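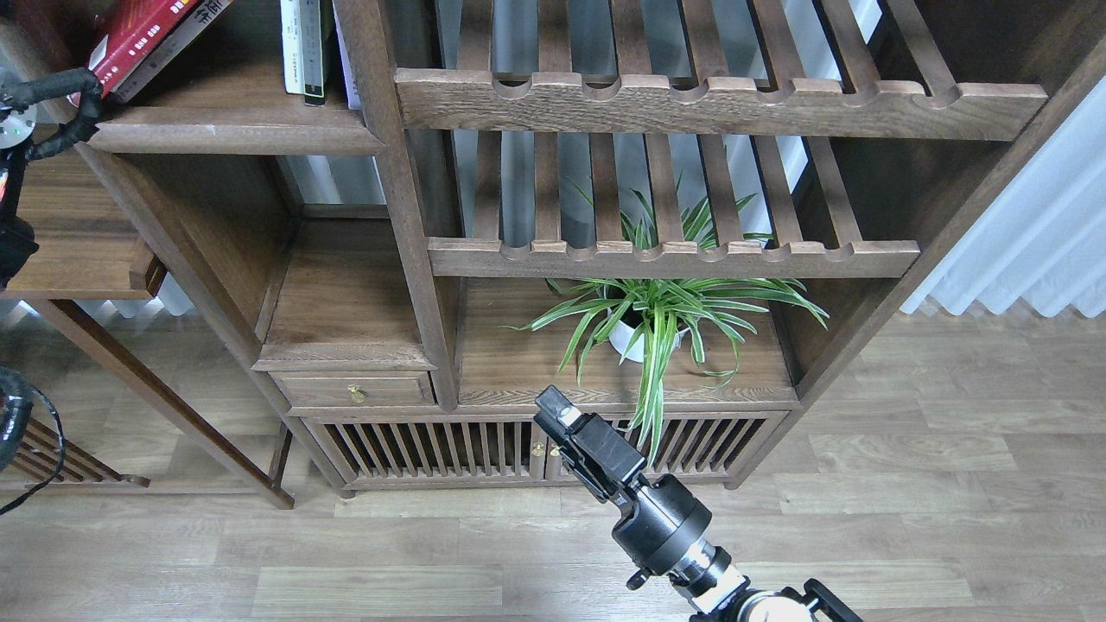
Chapter 8
Furniture That Holds and Shows

Most of us live alongside a cabinet of some kind without ever giving it a proper look. It holds the books, it hides the candles and the spare batteries, and somewhere on it there is usually a plant that has been given rather more room than was planned. In the last chapter we spent our time with chests and boxes, where everything goes in from the top and the lid comes down on the lot. In this one we come to a piece of furniture with a harder job, because the display cabinet has to put some things away and set other things out, and it has to do both at once while standing in a room where people will look at it every day.

The cabinet at the head of this chapter is in a traditional Chinese style, in a dark-stained, walnut-brown timber, and I would ask you to keep a finger in the page, as we shall be coming back to it. It is a good teaching piece because so many different ways of storing things have been gathered into it. There are open compartments, there are slatted racks, there is a drawer, and there is a closed base with a pair of doors. When you meet a mixed piece like this, try to work out which part the maker might have thought of first. Students nearly always say the doors. I am inclined to say the racks, but we can argue about that when we reach the exercises.

8.1 Open, half-open and closed

It helps to have three plain words for the parts of a cabinet, and we shall use them all through the chapter. An open part has a shelf and nothing in front of it, like the compartment where the books are standing. A closed part has a door or a drawer front, and you must pull something before you can see what is inside. A half-open part lies somewhere between the two, and this is where the slatted rack belongs. You can put a thing on it, but light and air go through it, and so does your eye.

Look at how much daylight comes through those two racks. A solid board in the same position would make a dark shape against the window, and a cabinet of this colour can be a heavy presence in a room if it is not relieved somewhere. Slats are one of the oldest and kindest ways of relieving it. They also let you do things with a shelf that you could not otherwise do - some of the leaves of the spider plant have gone straight up between them, and look quite at home there.

The louvered doors in the base use the same idea turned on its end. Their slats are upright and set close together, so the doors break up the surface without giving much away. A plain panel would have done the job of closing the cupboard perfectly well, but the upright lines give the bottom of the piece something in common with the top, and that sort of family likeness between parts is worth learning to spot. We shall meet it again in the Zaller sideboard later on.

8.2 Edges and fronts

Run your hand along the front of any shelf you own. If it is a cheap one you will probably feel a square corner, and if somebody has taken trouble you may feel a curve. The thick shelf board under the books in our opening picture has a rounded front edge. Rounding takes only a little wood away, but it softens the line, and a rounded edge is a good deal less likely to chip when a heavy book is dragged over it.

The front rails of the racks have been given a different treatment. Their top edges are cut into a row of half-round notches, a scalloped edge in the everyday name for it. In the Skeltside workshop exercise you will mark out a rail of this sort with 13 notches, using nothing cleverer than a pair of compasses, a pencil and a good deal of patience, and I promise that you will never look at a scalloped edge carelessly again.

The handles are small and round, in brass, one on the narrow drawer and two side by side where the doors meet. Pairing the knobs in this way is so common that we hardly notice it, but do try drawing the doors with the knobs at the outer edges instead. The whole base seems to come apart in the middle!

8.3 Before you read on

Choose a cabinet, bookcase or dresser at home, or in a shop or museum if you haven't one to hand, and give it about 60 minutes with a notebook. Sketch the front, however roughly, and mark each part as open, half-open or closed. Then note what is kept in each, and whether it seems to you to be in the right place. Be honest about the leaning books - there is one in our picture too, a red hardcover at a slant, and a leaning book can tell you something useful about the width of a compartment and how full it is.

Keep your sketch safe, as you will want it for the Ashby measuring sheet on page 169, and bring a soft pencil and a tape measure to the next session. We begin with the shelf.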